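Plate and lid sorting

Plate and lid sorting is the everyday job of getting round tableware out of a heap and into some kind of order, usually by size, color or use. I've kept this entry on the household wiki for a while now, so forgive me if it rambles -- I do love a tidy shelf!

Background

Most kitchens I know end up with far more round things than they have room for. When I moved into my place in Clandale I unpacked 44 plates, bowls and lids, and only 13 of the lids fit anything I owned. The habit of laying everything out on a table before putting it away is one I picked up there, and I still do it every September.

Methods

Nesting means setting a smaller plate inside a bigger one. It saves the most room, and it works best when the bigger plate has a raised rim, so the little one doesn't slide off when you lift the pair. The Ellia method (named for the shop in Troston where I first saw it on a shelf card) goes by color first and size second, which looks lovely but wastes space if you own one of everything. Filing means standing lids on edge in a rack, and it's my favorite for see-through lids, because they scratch each other when stacked flat.

Then there's the Thái tray, a shallow divided tray with one slot for each lid. Mine cost me a bit too much and I use it constantly.

Common problems

Lids with a handle or a strip across the top won't stack flat, so they tend to drift to the back of the cabinet -- I found one of mine behind the flour. Dark plates are easy to lose on a dark shelf too, and I've bought spares I didn't need that way.
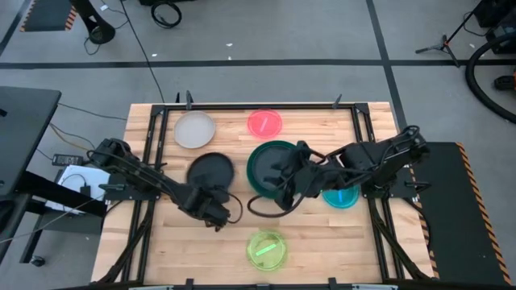
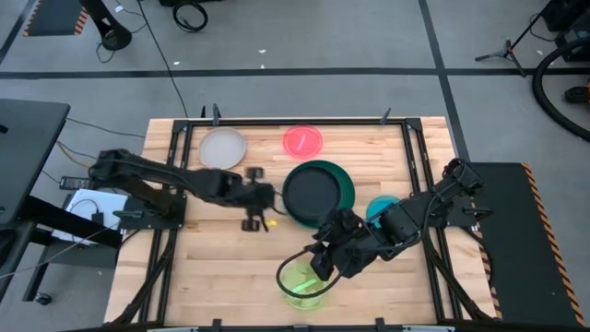 Nesting is where I'd tell any beginner to start, since you need no rack or tray and you can undo it in a second. Pick your widest plate and see what sits inside it without touching the rim. A black round plate inside a large dark green one, as in the second picture, makes a good first pair, and the green rim still shows all the way around so you know what's underneath. After that I'd move on to the see-through pieces, and leave the odd sizes until the shelf is nearly full.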